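Zender Twin Bench Demonstrator – hire and open-day bookings

Last updated 21/06/2024
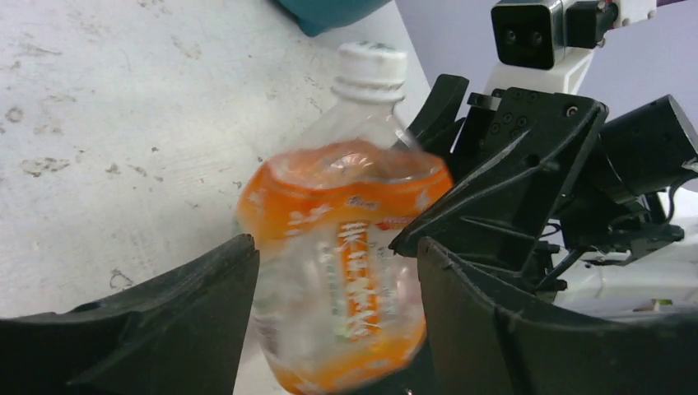 The Zender Twin Bench is a two-armed handling rig that we take out to schools, works canteens and trade open days, and leave behind only if you pay for it. Each arm ends in a two-finger gripper, and the job at hand is usually something off a supermarket shelf. A clear drinks bottle with an orange label is a favourite, held upright between one pair of black fingers while the second arm's gripper waits close by its shoulder with the air of a waiter who has seen the tip. Clear plastic is awkward stuff for a camera to make sense of, so visitors who want to catch the rig out tend to start there. They are welcome to.

What a visit involves

A standard visit lasts 140 minutes, including questions. Muthoni Mfaume runs most of them and will talk for as long as you have chairs. The usual order is a short warm-up, a pick and hold with one arm, a handover between the two, and then a free session in which the audience chooses the objects. Please choose sensible objects. We have been offered a trifle.

The handover is the part people come for. One arm holds, the other closes in, and for a moment both have a claim on the same item. When it goes well it looks like nothing much, which has disappointed several children. When it goes badly the item falls over and the applause is considerable. We make no promises either way.

What you get

Two bench arms with matching grippers
Camera on a bracket, angled towards the work
White worktop, 165 cm long, honourably scuffed
Stop button, large, red, and irresistible to anyone under ten
Box of assorted objects, topped up before each booking
One operator, fed by you

The worktop marks don't come off. We have tried the products you are about to suggest.

What we need from you

A level floor, two ordinary wall sockets and a door wide enough for the crate. The crate is wider than you think – please measure the door, including the one at the end of the corridor. Our visit to the Solberg building in October began with an hour in the car park for exactly this reason, and the rig gave its first demonstration beside a recycling skip. It was well attended.

Visitors stand behind the rope. The arms are slow and the grip is gentle, but a sleeve is a sleeve.

Prices

Half-day visit: £1721
Full day, two sessions: £2000
Second operator: £165

Yes, the full day is much better value. The van has to come out whichever you choose. Prices include delivery on the mainland and exclude biscuits.

Common requests

Can it open the bottle? Not part of the standard visit. Ask when you book and Muthoni will tell you whether she is in the mood.

Can it pour tea? No.

Can we buy it? The bench is sold through Mendes, who also handle spares. Fingers are the part that wears, and they are sold in pairs. Owners of the older Plakis bench can fit the same fingers with an adaptor plate, a spanner and some patience.

To book, send us your preferred week, your postcode and the width of your narrowest door.

14 shares · 3 comments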